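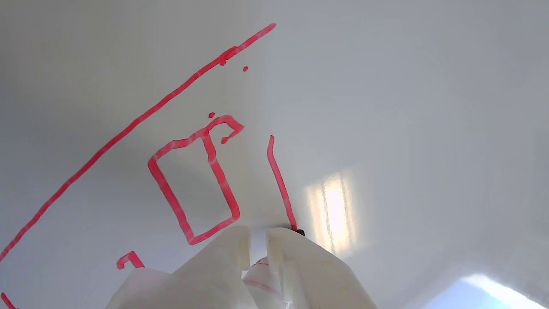 10月。朝からホワイトボードのことばかり考えてた。新しい台所の間取りというか、棚と流しの配置を決めなきゃいけないのに、紙に描くとすぐ失くすので。で、ボード。赤で描いた線、太いところと細いところがあって、途中にインクだまりがぽつんと一つ。四角の右上からくるっと曲がった線が出てて、やかんの口にしか見えない。流しのつもりで見るとだめ、やかんだと思うと急にいい。もうやかんでいいか。いや、よくない。寸法の話をしてるんだった。

午前中、クロルトヴィル(Cloltville)の店に電話。棚板の在庫。幅624ミリのが残ってるらしい。624て。中途半端すぎる。600なら収まるのに。奥行きは400、これはOK。切ってもらえるか聞いたら、一枚につき100かかりますと。100ならまあ。四枚で400、奥行きと同じ数字なのでメモがごちゃごちゃになった。どっちの400だ。後で見返して絶対わからなくなるやつ。

昼、パンだけ。立ったまま。コーヒー二杯目は冷めた。
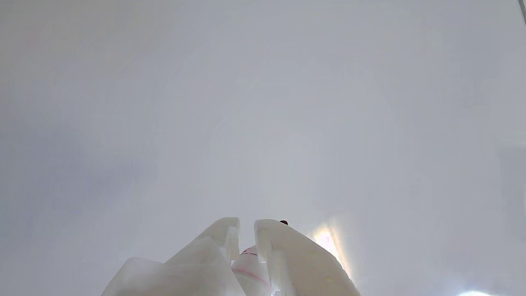 午後は掃除用品の買い出し。ボード用のクリーナー、いつもの棚になくて、結局タヌム(Tanum)の安いほうを買う。匂いきつい。前のは何だっけ、Kowalczykの青いボトル、あれがよかったのに取り扱いやめたとのこと。ついでに布を二枚。あと電池。電池は家にあった。またやった。

消すときのコツ、今日やっとわかった気がする。ごしごしやると赤が広がってうっすらピンクになる。端から一方向に、軽く、布の面を替えながら。それでも斜めから見ると灰色のもやもやが残るんだけど、正面からなら気にならない。気にしない。前に黒で描いたのを一か月放置したときは本当に落ちなくて、夜中まで拭いてた。あれに比べれば。

戻ってきてから配置の続き。冷蔵庫を左に寄せるか、入口側か。左だと扉が壁にあたる。入口側だと通るたびに肩をぶつける。どっちもいや。前のスクダウ(Skudau)の部屋はその点よくできてたなあ、狭いのに何もぶつからなかった。窓も大きかったし。家賃は思い出さないことにする。

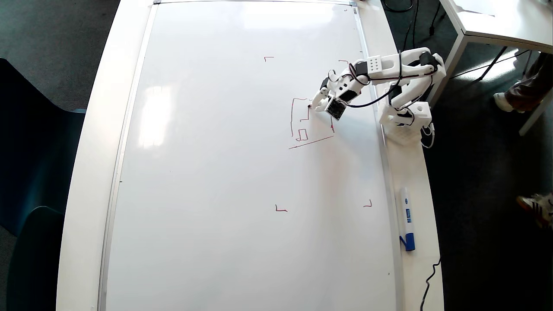 線がよれるのはもう直らない。長い斜めの線は特に。定規当てればいいのに、どこに置いたか分からず。探してる時間で描けてしまうからと思って描くと、よれる。毎回これ。ただ、よれてても大きさの見当はつくし、四すみに印があると紙の端みたいで落ち着く。外にはみ出さなくなる。来週からは先に四すみ、それから中身、の順でいく。

そういえば棚の高さを測ってない。明日測ること。コンセントの位置も。巻尺は玄関の引出し(たぶん)。

四時すぎ、店から折り返し。切るのは来週になるとのこと。来週て、どの日か聞くの忘れた。かけ直したら話し中。もう一回かけたら閉店後の案内。早い。閉まるの早い。まあ急いでも壁の色も決まってないし。壁は白でいい気がしてきた。テーブルも白、ボードも白、全部白で目がちかちかするけど、汚れたらすぐ分かるのはいい。いいのか?
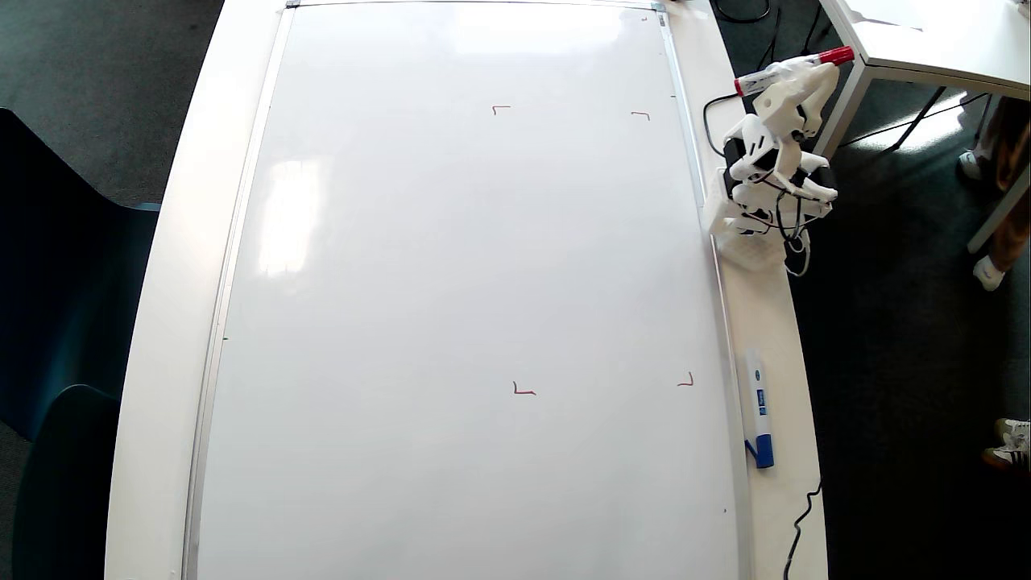 四すみの赤い印だけのボード。マーカーは赤いキャップ。

夕飯はスープの残り。たまねぎ足したら量が増えすぎて、明日の朝もスープ確定。洗濯物取り込むの忘れてた、いま思い出した、外まっくら。取り込んでくる。間取りはまた明日。やかんの案も一応のこしてお く。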